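Night Sky Hosts Wanted at Pondside, Winter Season

Pondside is looking for people who love the dark half of the year. We run a small guesthouse and observing site on the lake road outside Flornevville, and from the first hard frosts until the end of March our guests come for one thing above all: a clear, cold, moonless night with the chance of northern lights. We need hosts to take them out into it, show them what's up there, and bring them back in with all their fingers working.

We have two openings this winter. Both are paid, both include a room and meals, and you don't need a degree in anything to apply.

What the job is like

A typical evening starts at 6 p.m., when the guests have eaten and are beginning to wonder whether they packed enough socks. You'll help them into the loaner suits and boots, hand out the red headlamps, and walk the group down the packed trail to the clearing by the water. It's an easy walk, but it's a dark one, and for a lot of our guests it's the darkest place they have ever stood. Give them a few minutes of quiet when you get there. The sky does a lot of the work if you let it!

After that it's up to you and the weather. On a good night you'll point out the winter constellations, find a planet or two, get everybody a turn at the telescope, and tell a few stories. Some hosts talk a lot about stars and distances, some talk more about the lake and the animals and what winter used to be like here. We like both. What matters is that you're comfortable saying "I don't know, let's look it up when we get in" to a curious ten-year-old.

If the lights show up late, you'll be the one ringing the hallway bell. Guests sign a sheet at dinner if they want to be woken, and on a strong night you may have people in pajamas and parkas on the porch at 2 a.m. We love those nights. They do mean you'll sleep until noon the next day, and we plan the schedule so you can.

Cloudy evenings happen, and there can be a string of them. We don't cancel. We move into the front room with the woodstove going and do something else: a slide talk, a star chart workshop for the kids, snowshoeing with lanterns, or a long game of cards with hot chocolate. If you have something of your own you'd like to try on a cloudy night, please tell us about it in your application. A past host taught people to identify tracks in the snow, and it got so popular that we now do it in daylight too.

The rest of the work

We're a small place, so everybody does a bit of everything. Besides the evening programs, hosts at Pondside will

clear snow from the porch, the steps and the clearing trail
keep the woodboxes filled
check and dry the loaner gear each morning
help serve dinner when the house is full
write the sky and weather notes on the board by the front door before supper
drive guests to and from the bus stop at Korletey in our van

The van is the one thing we have to be strict about. You need a valid driver's license and real experience on snow and ice. The road between here and Korletey is plowed, but not always as early as we'd like, and there's a long hill on it.

About the place

The house has 8 guest rooms, a big kitchen, and a front porch that looks out over the lake. Our observing clearing is down the slope, 817 steps from the porch by the trail (there's a sign, and every family with children checks it). The nearest streetlight is on the other side of the ridge. In midwinter the sun just about makes it over the trees, rolls along them for a little while, and goes back down. Some people find that hard. Others, and we're among them, come to look forward to it: the blue light in the early afternoon, the snow squeaking, fox tracks across the ice in the morning. If you've never spent a winter this far north, say so when you write, and we'll talk it over with you. It won't count against you.

We get roughly 200 guests over the season. Many are couples and families, a few are serious photographers who know far more about cameras than we do, and every year a class from the school in Potanthorpe comes out for an overnight. That one is noisy and wonderful, and it takes all hands.

Who we're hoping to hear from

You like people, and you like being outside when it's very cold. You can find your way around the winter sky, or you're keen to learn before the season begins (we'll send you a reading list and a star wheel). You can speak up so a group can hear you and still keep things calm in the dark. You have first aid training, or you're willing to take the course in Flornevville with us in the fall. We pay for it.

Other languages are a big plus. So are telescope skills, skiing, baking, small engine repair and playing any instrument that can live in a heated room.

What we offer

An hourly wage for all hours, including the late-night calls. Your own room in the staff wing, with a desk and a door that closes. All meals, with the kitchen open to you on your days off. Two days off in a row each week, and use of the skis and snowshoes whenever guests don't need them. Winter outerwear on loan if you don't own any, and your bus fare to Korletey at the start and home again at the end of the season.
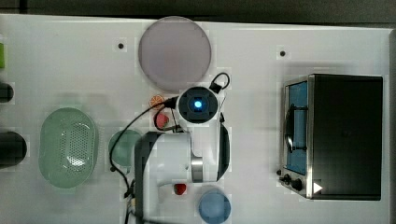
A white robot arm and kitchen items on a white tabletop.

The internet connection is good enough for video calls most of the time. Cell coverage is fine at the house and poor at the clearing, so hosts carry a radio. There's no shop within walking distance, but we do a grocery run to Flornevville every week and you can add whatever you like to the list.

We're sorry that we can't house pets. Couples and friends are welcome to apply together for the two positions. Please send separate applications and mention each other in them.

How to apply

Write us a letter, one page or so, in your own words. Tell us who you are, what work you've done (any kind, it doesn't need to be tourism), and about a night outdoors that you still think about. Add a list of your past jobs and the names of two people we can call. Photos and certificates can wait.

You can hand your letter in at the front desk, mail it to Pondside in Flornevville, or use the contact form on this site and choose "Winter hosts" from the menu. We read everything ourselves and we answer everyone, though it can take us a couple of weeks in the busy part of summer.

If your letter sounds like a good fit, we'll set up a call, usually in the late afternoon. After that we invite a handful of people to spend a night here at our expense. You'll have dinner with us, walk down to the clearing, and lead a short practice talk for the staff. It's a friendly crowd, and we'll ask you the same questions the guests do, including the one about whether you can hear the northern lights.

Hosts arrive a week before the first guests so there's time to learn the trail in the dark, practice with the telescope, and get used to the van. If you can only come for part of the season, write to us anyway and give us your dates. We sometimes need extra help over the holidays and during the school visit.

Questions about the work, the room or the cold are welcome through the same contact form.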